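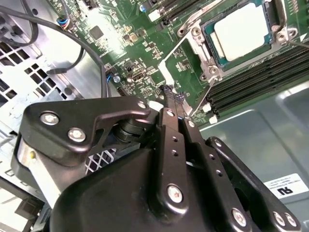
# Comparing two grippers on a socket job

11 April 2021

Tromex has spent since January trying to decide which of two grippers should lift processors out of old computers. The work is for its site at Gremisness, where machines come in from offices, are stripped for parts and tested. The trials are done at a bench in Misotstead, a short drive away, and the engineer who runs them agreed to talk through how they have gone.

She has been with the company long enough to remember when every part came out by hand. Most still do. "The easy things, drives and memory, people are quick at and they don't mind doing," she says. "The processors are where we lose money. You can bend a contact in the socket and not see it until the board fails, and by then it's been through three pairs of hands."

The two candidates are a parallel gripper bought as a complete unit from Lazaridis, and a linkage gripper with open plates that Tromex put together itself. Both can go on the same arm. Both carry a small camera near the wrist. The Lazaridis one closes in a straight line with the jaws facing each other the whole way. The linkage one has long narrow fingers, and the tips swing slightly as they come in.

"On paper you'd pick the parallel one every time," she says. "It's tidier, it's sealed, the controller talks to the arm without any fuss. I had it down as the winner before we'd unpacked the other."

Her mind changed when the tests moved from loose processors on a mat to boards still sitting in their cases. A case has a wall near one side of the board, cables lying wherever the last person left them, and brackets that stand up next to the socket. The parallel gripper is wide at the jaws. It could reach the chip from directly above, but it blocked its own camera as it went down, and the last part of the move was done blind.

The linkage gripper comes in at a slant with its body well back from the socket. "You lose some of the view to the plates and the big housing at the bottom," she says. "I'd like that housing smaller. But the fingers are thin and you can see the corners of the chip past them, and the corners are what matters."

## What was measured

Each gripper was given 100 lifts. A lift counted if the processor came straight up from the socket, was carried to the tray and was set down without touching anything on the way. The engineer opened the load lever and raised the retention frame herself each time, so that the trial was only of the grip.

The Lazaridis unit had 15 failures. The linkage gripper had five. She is careful about how much she reads into that.

"It's one model of board and one person setting it up, and that person is me," she says. "By the second gripper I was better at placing the case. If I'd run them the other way round the gap might be smaller. I don't think it would close."

The kinds of failure were different, too. With the parallel gripper, most were early stops. A jaw met the edge of the socket frame, the force reading went up and the controller halted. Nothing was damaged, but someone had to walk over and clear it. With the linkage gripper, the chip tended to rotate a little between the fingers after it had left the socket.

"I would much rather have the early stop," she says. "It's annoying but it's safe. A chip turning in the air over the contacts is the thing I lie awake about. So the one with fewer failures has the worse failures, and I've had to explain that to people who only wanted the two numbers."
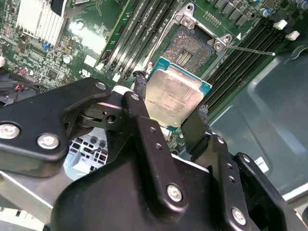 **Rhoswen Tilbrook**
*Automation writer*

Tilt is the subject she comes back to most. A processor held level can be lowered into a socket or lifted clear with no sideways movement. If one corner is high, the low corner has to be kept away from the contact pins, and the arm needs to know which corner it is.

The wrist camera helps with this more than she expected. It looks along the fingers, so the near part of the chip is often hidden by the gripper, but the thin coloured rim of the substrate shows up well against the metal lid. "If I can see rim on two sides I can work out how it's sitting," she says. "If I can see it on one side I'm guessing. We tried finding the lid on its own first, and that was poor. It's shiny, it has scratches on it, and it picks up every lamp in the room."

Light has been a nuisance in general. A finned heatsink on the board throws glare back at some angles, and the bright edge of a case will do the same. She had the overhead lamp moved and put a sheet of tracing paper across it. She describes this as the cheapest improvement of the whole trial, and says it did more for the camera than two weeks of changing settings.

The finger pads were changed as well. The first set were bare and held well, but she did not like hard tips next to a board crowded with small parts. A softer covering was tried next and allowed more give than she wanted. The present textured covering is a compromise. It grips the edge of a chip and can rest against a board without worrying her, though it wears, and she has not yet run it long enough to say how often it would need replacing.

"I was hoping to have a figure for that," she says. "I've got a drawer of used ones and some notes, and the notes from January aren't good enough."

## The controller

The part of the Lazaridis package she would keep is the controller. It logs force, finger position and the time of every command, and it lets her set a limit that the arm cannot override. The linkage gripper was first driven from a board Tromex had used on an older job, and the log had gaps in it.

She now has the linkage gripper running from the Lazaridis controller through an adaptor lead. It took longer than she had allowed for. The positions it reports are meant for jaws that move in a straight line, so they had to be converted, and the first version of the conversion was wrong near the closed end, where it counts. It was found when a test piece was squeezed harder than the log said.

"A test piece, I should say, a bit of metal cut to size," she adds. "We don't put a good processor in until it's behaved itself with the dummy."

Across all the trials, including the early ones on the mat and the runs that were thrown out, the log holds 702 lifts. She would like the Gremisness team to go through them before anything is ordered. They handle a wider mix of machines than she does, and she suspects some of the cases they see will be too tight for either gripper.

## Putting chips back

Removal was the only thing she was asked to test. She has tried insertion as well, in spare hours, with the linkage gripper holding a processor over an open socket. She will not give a success rate for it.

"Taking out, the socket does half the work, it's already lined the chip up for you," she says. "Going in you've got to earn that. You need to be level and square, and you need to let go without dragging it. The letting go is hard with fingers that swing. They don't leave straight."

One idea is to set the chip down and open the fingers very slowly while the arm moves to cancel the swing. Another is to use suction for insertion and keep the fingers for removal, but that means a tool change in the middle of the job – and a second thing to maintain. She prefers the first and expects to be told to try the second.

For now her recommendation is the linkage gripper on the Lazaridis controller, for removal only, with a person opening and closing the socket. She wants a smaller housing, a stop that triggers on rotation as well as force, and another month on the bench before it goes to Gremisness. The smaller housing has been drawn up, and she is waiting for the parts.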